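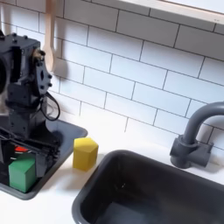

Gripper lets go mid-move, only on the sink side
Started by moltinach_mike, May 23, 2021

moltinach_mike
OK I'm losing my mind a little. Small servo arm, two-finger gripper, toy kitchen setup, running block pick and place. Over the stovetop it's fine all day. Reach over to the left sink basin, close on a block, start the lift, and maybe one time in four the fingers just go slack for a moment and the block drops. No error in the log, nothing! I've done around 160 cycles since Friday and the pattern holds. Wrist servo feels normal by hand.

gotau_fan
Sounds like a tired gripper servo to me. Mine did the same after 3,000 cycles or so. Swap it and move on.

moltinach_mike
Already swapped it — that was the first thing I did, sorry, should have said so. Same drops with the new one.

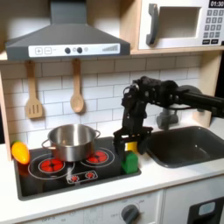

Stacking yellow on green at the stovetop, the side that behaves.

Karabo Mthembu
Look at your cable before you buy any more servos. If there's a loop near the wrist bracket, it probably gets tugged when the arm folds to reach the basin. I chased this in February on a Brunet arm and it was one half-seated connector. Power blips, servo resets, torque drops to zero, and the log never catches it.

gotau_fan
Don't buy it. A reset would show up as a missed reply on the bus.

Karabo Mthembu
Only if you're polling fast enough. Mike, what's your rate?

moltinach_mike
Um. 14 Hz. I turned it down when I was debugging something else (oops).

Karabo Mthembu
Then a short reset can slip right between two polls. Put it at 60, hold the arm in the sink pose and wiggle the connector. Power off the other joints or at least keep your fingers out of the linkage, mine snapped shut when it came back and it hurt!

skesatum_lou
Seconding the finger thing. Also I'd put a torque-enabled check before every lift, whatever the cause is.

moltinach_mike
Went to 60 and wiggled. Three missed replies in a row from the gripper servo, and the fingers went limp. So gotau_fan was right that it shows up and Karabo was right about the plug, I guess? Reseated it and gave the cable more slack. Running a long batch tonight.

gotau_fan
Fine, but I'd still replace that cable. Reseating never lasts.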